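Quick fixes for tabletops, scratches and sticky spots

Updated July 7, 2026

Short one this time. Been redoing the old table from the Druvemness flat and figured I'd type up what worked before I forget it all.

Matte finishes first. They show everything. Grease, fingerprints, that gray haze from the wrong cleaner. Skip anything with wax or shine in it. Warm water, one drop of dish soap, microfiber cloth wrung out hard. Wipe, then wipe again with plain water, then dry. The drying is the part people skip and then you get streaks.

Shiny patch on a matte top? Usually polish buildup. Half white vinegar, half water, on the cloth, not poured on the table. Test underneath first. Do not do this on stone, ever. Marble etches in minutes.

Sticky label residue: cooking oil, leave it 7 minutes, rub off with an old bank card. Then the soap again to get the oil off. Peanut butter also works but then your table smells like lunch.

Crayon. Baking soda on a damp cloth, light circles, hardly any pressure. Press hard and you'll burnish the finish and be back at the shiny patch problem. Toothpaste is the same idea but more abrasive, so I quit using it.
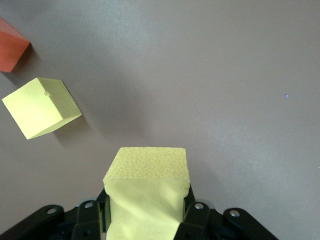 Marker is harder. Rubbing alcohol, 70 percent, on a cotton ball. Dab, dont scrub. Change the cotton as soon as it picks up color or you're just moving ink around. On painted or lacquered furniture try the soap first and maybe stop there – alcohol can lift the finish right off.

White rings from mugs: if the table is wood, hair dryer on low, keep it moving, hand's width away. Took me two goes on the sideboard. Dark rings are another story, that's water gone deeper and you're probably sanding.

Light scratches. On real wood a walnut half rubbed along the scratch hides a surprising amount. On laminate you want a repair pen in the closest color, go one shade lighter if in doubt. I used the Sturnon pen, 4 colors in the pack, two were useless to me. The Plendeck putty is better for chips, but let it set overnight even though the packet says an hour.

Wobbly legs: flip the table onto a blanket, tighten every bolt a little, then go round again. Not one all the way and then the next. If a screw just spins, wood glue and a couple of toothpicks in the hole, snap them flush, let it dry, screw back in. Felt pads last or you'll lose them in the blanket.

Stuff I keep in the one box now:
microfiber cloths, washed without softner
rubbing alcohol
baking soda
old bank card
toothpicks and wood glue
felt pads (Gajewski on the corner sells them loose, cheaper than the packs)

Cloths get replaced when they stop grabbing. Run one over the back of your hand – if it just slides, it's a floor rag.

Oven racks next, when I get to them.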